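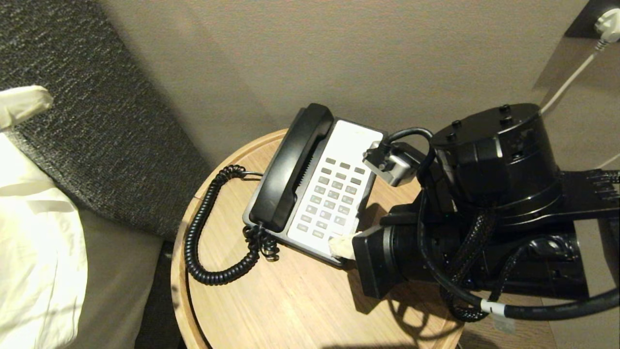
How do I book a wake-up call from the room?

Lift the handset, press 4 and enter the time you want in four digits, then hang up. Calls are placed by the system, so the desk doesn't need to be told.

Section 2: Room telephone and wake-up calls

This section is for hosts setting up guest rooms on the Flivaren exchange. It assumes the exchange is already running in the office and that each room has a working wall socket.

2.1 Placing and connecting the phone

1. Put the phone on the bedside table, within reach of someone lying down. Keep the cord on the wall side.

2. Plug the line cord into the wall socket until it clicks. Do not use the socket marked DATA.

3. Lift the handset and listen for a steady tone. A broken tone means a message is waiting -- clear it before the next guest arrives.
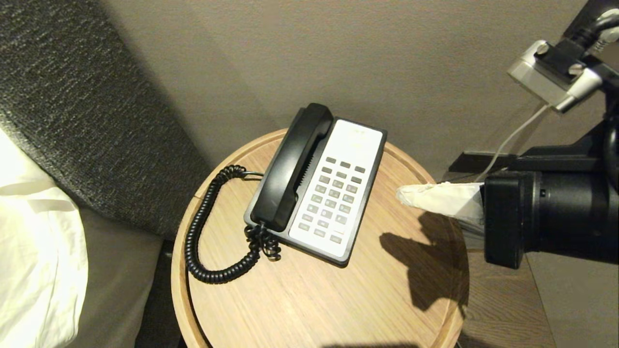
4. Register the extension. At the office console, open Rooms, choose the room name and press Add. The console rings the phone once. Pick up and hang up again to confirm.

5. Make a test call to the desk by pressing 2. The room name should show on the office console. If it shows the wrong room, delete the entry and repeat step 4.

Note: Room names can be changed later without registering the phone again. At Sturnton the two garden rooms, Guthrie and Funduvar, swapped names in July and kept their extensions.

2.2 Setting a wake-up call

Press 4 and wait for two short beeps. Enter the time as four digits on the 24-hour clock, so seven in the morning is 0700. One long beep means the time is stored. Three quick beeps mean it was not, usually from a pause between digits. Hang up and start over.

To cancel, press 4, wait for the beeps and press the star key.

A wake-up call rings for 80 seconds. If it goes unanswered, it rings once more after five minutes and then shows as missed on the console. What happens next is up to the house. Tamsin Ashby, who runs the front desk at Sturnton, has her staff knock.

Caution: Stored calls are lost if the exchange loses power. Print the wake-up list each evening from Rooms, then Calls, then Print.

2.3 Ringer volume

The ringer has four levels. New extensions start at level 2. Change the level from the console, under Rooms, then Sound. Level 4 can be heard through most interior walls and is best kept for guests who ask for it.

For faults not covered in this section, see Section 7 or ask for Zubaida Chaudhry on extension 700.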